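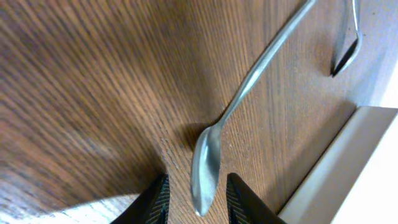

Issue 300

Wood, water and wishful thinking

Every few months somebody swears by a new way of lifting white rings off a table. Mayonnaise, toothpaste, cigarette ash, a warm iron through a tea towel. I've tried most of them on an old sideboard, and I remain hard to impress.

White rings

Mayonnaise left overnight did a little. A plain wax polish rubbed in for the same money did as much and didn't smell of sandwiches. Toothpaste is an abrasive, so it takes off the finish along with the mark – fine if you wanted a dull patch. The iron works on some old polishes and ruins others. Try it underneath first, on the lowest setting, and lift it every few seconds.

Scratches

The walnut trick (rub a cut nut along the scratch) darkens pale scratches for a week or two. A wax stick lasts longer. Drenimetti sell a box of them in more browns than anyone needs; buy the two nearest your table and leave the rest.

Oiling

The tin of Ullik says three coats. I gave one half of a board three and the other half two, and by spring I couldn't tell which was which. Use 200 ml for a big table and wipe off far more than feels right. Lay the oily rags flat outdoors to dry, as they can catch fire if left in a heap.

Don't oil the insides of drawers. They go sticky and stay that way, and a plain plastic tray wipes clean anyway. 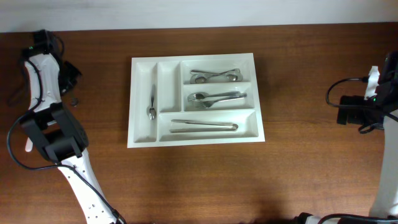 Sticking drawers

Rub a candle stub along the runners. I expected nothing from this one and it has held up for two winters, which is more than I can say for the spray.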